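Thursday notebook, gear table
5 February 2026

Started with the gear table, which I've been putting off all week. The Grosum order came in at lunch on Tuesday and I signed for it without opening it, so first job this morning was checking it against the packing slip. Order 2966, all there, one bag split at the seam but nothing lost out of it as far as I can tell. I put the slip in the blue folder behind the August ones. Somebody has to thin that folder out someday, and it isn't going to be me this week!

Then the gears themselves. We have been mixing the little metal ones in with the rest of the set, and every time anybody wants to lay out a gear train on the plate they end up fishing through the whole lot. I'd like the metals kept apart from now on. I know Florian Guérin likes everything in one tray so he can see it at a glance, and we went back and forth on this (again) over coffee. He has a point about trays. I have a point about my thumbnails.

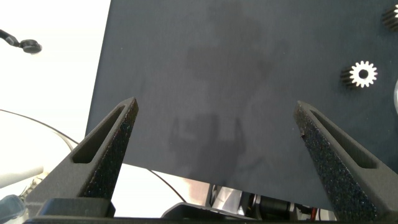

Bin 63 is the one I want for the small metal gears. It has a lid that shuts properly and it's shallow enough to pick from with two fingers, and right now it's full of rubber feet from a project we dropped. So the feet go to the shelf and the gears go in there. A couple of the little spur gears are still lying out on the right side of the dark top, easy to miss if you come at it from the wrong side of the lamp, silver on dark, and those are exactly the kind that roll off and end up under the radiator. Note to self: look under the radiator.

The mat

I'm still happy with the black mat on the white table. Before we had it I was forever squinting at glare, and the small parts slid if you so much as leaned on the table. With the mat they mostly stay where you set them down. The surface has a bit of a fuzz to it, and I was worried it would shed into the teeth, so I've been rolling it with the sticky roller at the end of the day. Mondays it's bad, the rest of the week hardly anything comes up.

The smudges bother me more. I had a go at a test corner with a damp cloth and a drop of dish soap, left it for 30 minutes, and I can't say I see a difference. Miah sell a cleaner for this sort of surface but it comes in a giant jug and I'm not storing a giant jug for one mat. I'll ask upstairs what they use.

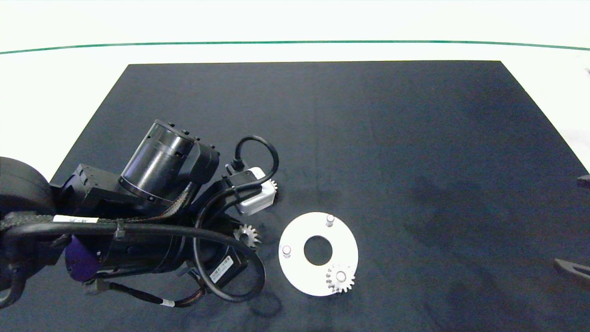 Anyway, if the soap doesn't do it I'd sooner flip the mat over and see what the other side is like than buy another. It lies flat now, and it took an entire weekend under books to get it that way, so whoever flips it please don't roll it up to do it. Two people, one at each end, done in ten seconds.

I also measured it for the Wondwood people, who want the same setup at their place, and wrote the sizes on the whiteboard. Please don't wipe the whiteboard until I've sent them on.

Laying out the white gears

Afternoon was the round plate and the big white gears. I do like these, they're chunky and you can see the teeth from across the room, which makes them great for the Stutent open day, when there'll be a crowd around the table and everybody wants to turn something. The hubs don't match, there's a dark one and a gray one, and I kept reading that as meaning something about where they go. Florian says no. I'm going to put a dab of paint on them regardless so that I stop asking.

What I haven't sorted out is the order. I tried to write it down from memory and got it wrong twice, then went to the catalog, which is 300 pages and has the page I want stuck to the one after it. Photocopied it. The copy is taped inside the cupboard door.

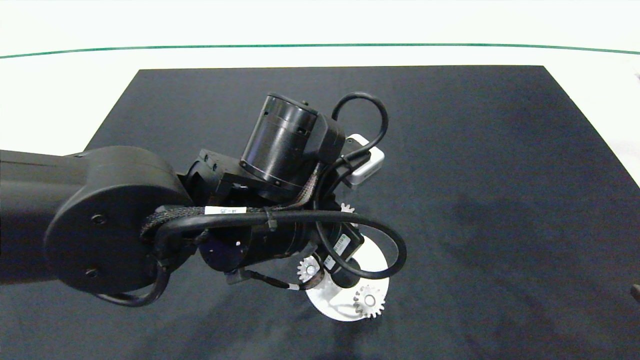 For tomorrow

Empty bin 63, move the rubber feet, label the lid.
Radiator (bring the long magnet, though I'm not sure it'll pick these up).
Paint dabs on the hubs, let them dry overnight before anyone stacks them.
Write to Grosum about the split bag. No need for a refund, just want them to know.
Ask upstairs about the mat cleaner.

Also the mat had a bit of white table showing beyond it at the back and I've decided to leave it that way. Pens and calipers go back there, gear parts stay on the dark. If you're borrowing the table, same rule please.
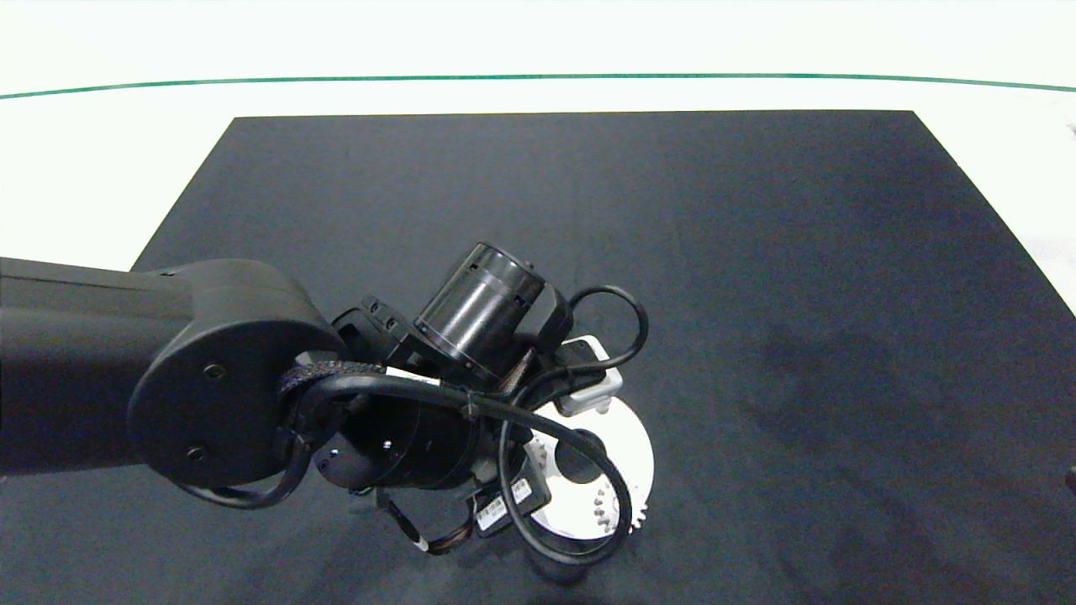

Dark navy-gray mat on the white table, darker smudged area at right.

Florian wants to try the lamp on the other side before we call the table finished. Fine by me, but he's moving it, it weighs a ton.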